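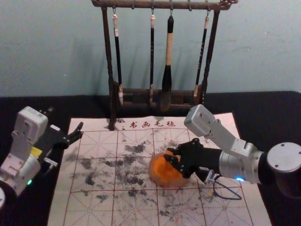
inkpot707
Still don't buy it. Two arms on one bench, and all I see is smudges. My kid does that with a sponge for free.

Zainab Oyelaran
It's dabbing, not writing. Suleiman wants steady pressure first - brushes come later.

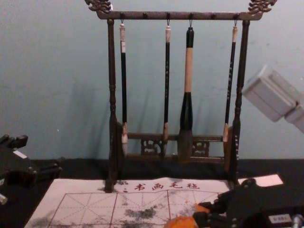
He's on 25 test runs now and the gripper code still needs work.

stosel_fan
Later when? He said November.

inkpot707
Exactly. And up to 3000 bucks in parts?

Zainab Oyelaran
Less. One arm was secondhand from Kindport.

inkpot707
I'll believe it when it writes one character.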